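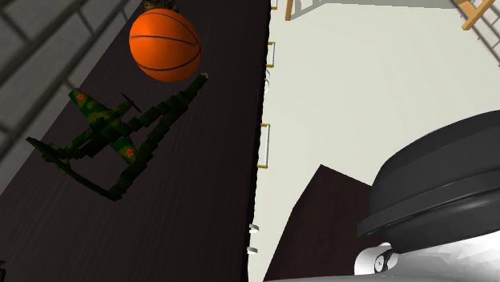
Basketball and toy airplane on a dark tabletop.

Reading Product Claims
Handout 4: Softer, stronger, longer lasting
Course notes, Grirnudside evening program. Instructor: Ruxandra Ilie

Last time we went through price claims ("was," "now," "up to"). This week is about comparison words, meaning anything that ends in -er and has no second half. Softer than what? Stronger than what? Most packages don't say, and when they do the answer is in small type on the bottom panel, where it tends to read "than our previous product."

Bring the package you were asked to find. If you forgot, use the Pristard one from the reader, page 11.

1. The missing comparison

A claim like "now 60 percent stronger" has at least two numbers hiding behind it, and you are being shown neither of them. If the old product fell apart when you looked at it, 60 percent better could still be bad. Before you argue about whether the figure is true, write down what it would take to make it mean something: the old value, the new value, the unit, and who did the measuring. For the Pristard package we have one of the four. It's the last one, and the answer is Pristard.

Some of you will say that the company would get in trouble if it lied. Maybe. I am not accusing anyone of lying. A claim can be perfectly true and still tell you nothing, and I suspect that is how most of these lines get past the legal department.

2. Words that sound like measurements
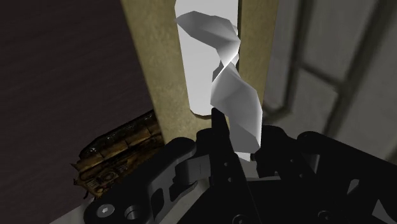

"Soft" and "strong" are treated on packages as if they came off a dial. Strength can be measured, with some care: you pull a strip until it breaks and record the force. Even then you have to say whether it was flat or twisted, dry or damp, and which way the fibers ran, and every one of those choices can be made in the seller's favor. A white strip wound up tight in the middle and flaring out at the top, like the one between the beige panels, can't fairly be compared with a flat strip of the same stuff, and you couldn't say from looking whether you had cloth or paper in the first place. Softness is worse. It is usually a panel of people rubbing things between their fingers and filling in a form. That can be done well. Ask to see the form.

3. The survey behind the star

Follow the little star on the front of the package and you often land on a survey. Ours says "88 percent agreed." The survey was run by Sendine, paid for by Pristard, and it went to 823 people who had already signed up for Pristard coupons.

Things I would want to know:

What was the exact question? "Do you agree this product feels soft?" is a different question from "Which of these two is softer?"
Did they have anything to compare it with?
How many people were asked, and how many answered? The package gives one number and I can't tell which it is.
Was there a middle option? Take away "no opinion" and a lot of shrugs turn into agreement.

Emanuel Manole raised a fair objection in April: people who buy a product regularly do know something about it. True. They also chose it, they have already paid for it, and the ones who hated it stopped collecting coupons.

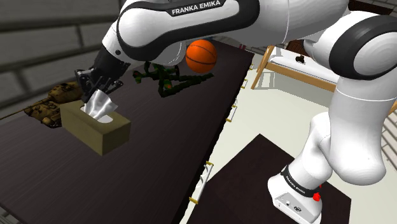 So 88 percent of a group like that is close to what I would have guessed before spending a cent on the research. A figure of 40 percent would have interested me a great deal, and I doubt it would have made it onto the package.

4. Store brands

Furtună puts "compare to the leading brand" on its own products. Notice that this is an instruction. It makes no claim at all – you are being told to go do the work yourself. Several students last term read it as "as good as the leading brand," and I assume that was the idea.

For next week

Pick one comparison word from your package. Write one paragraph on what evidence would convince you, then one on what the package offers. Please don't tell me that companies just want money. We know that, and it doesn't show that a claim is false.

Reading: chapter 5, skip the section on slogans.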